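Home | Projects | Reports | News | Contact

Print this page | E-mail this page

Daltomholm Breakfast Table: progress report to the Kokkinos Fund
September 18, 2025

Of the $1,659 granted in May, we have spent $595, most of it on oats. The rest of the spending was bowls, and one lid that fits none of them.

The breakfast table now runs 2 mornings a week. Rolled oats remain the whole of the cold menu, a bowl at a time, and our supplier, Nisimlow, has stopped asking whether we meant to order that many.

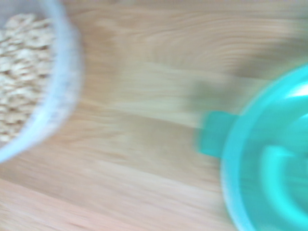

One regular's reply on the comment sheet was that oats are fine but raisins exist. We have taken this under advisement and priced raisins.

Still to do: a second measuring cup, storage the mice haven't already inspected, and the 300 flyers from Piso, which spell "porridge" two ways. We request no change to the budget, apart from the raisins.

We use cookies to improve your visit. Accept | Settings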